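The Long Goodbye to the Junk Drawer

Forty years of dead batteries, takeout menus and keys to nothing
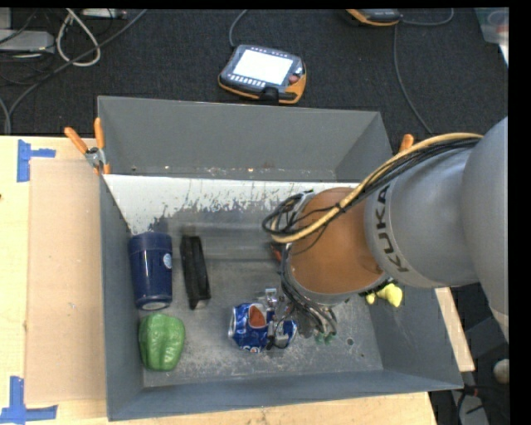 By Cherry Mae Galang

My mother died owning three junk drawers, and she left them to me in order of seniority. The kitchen drawer was the eldest. It stuck in June and had to be opened with a butter knife, which was kept in the drawer.

I had set aside a Saturday morning for the job. I am a tidy person, or at least I am a person who buys bins, and I figured I would be eating lunch by noon. By noon I had found eleven rubber bands fused into one and the warranty card for a Trunum can opener, never mailed. I had also found the can opener. It did not work, and I felt that both parties had let each other down.

Every house has one of these drawers. People with beautiful kitchens will tell you they don't, and then they will go to get you a pen and open it just wide enough for two fingers. My neighbor in Reltwood calls hers "the utility drawer." I have seen inside. There is a doll's leg in it.

The trouble with sorting a junk drawer is that each thing in it once made an excellent case for itself. You do not throw away a hex key. A hex key came with something, and that something is presumably still standing in the house, loosening. The same goes for the little bag with one spare button and the black plastic foot that fell off an appliance. My mother kept all of these for 40 years on the theory that the day she tossed one, a chair would collapse under a guest.

Then there are the keys. Hers were on a shower curtain ring, and I took the whole ring around the house trying them in locks like a very slow burglar. One opened the back door. One opened the suitcase we took to Clulten in 2000, which held a beach towel and another key.

My brother thinks I should have dumped the lot. He has a condo and one drawer, and he keeps forks in it. I mailed him the doorbell button from our old house, with no note, and he called that night and talked for an hour about the dog.

I did get the kitchen drawer down to half. The rest went into a shoebox, and the shoebox went on a shelf in my garage, next to the bins. The butter knife I washed and put away with the others. On Monday the drawer stuck again and I had to go and find it.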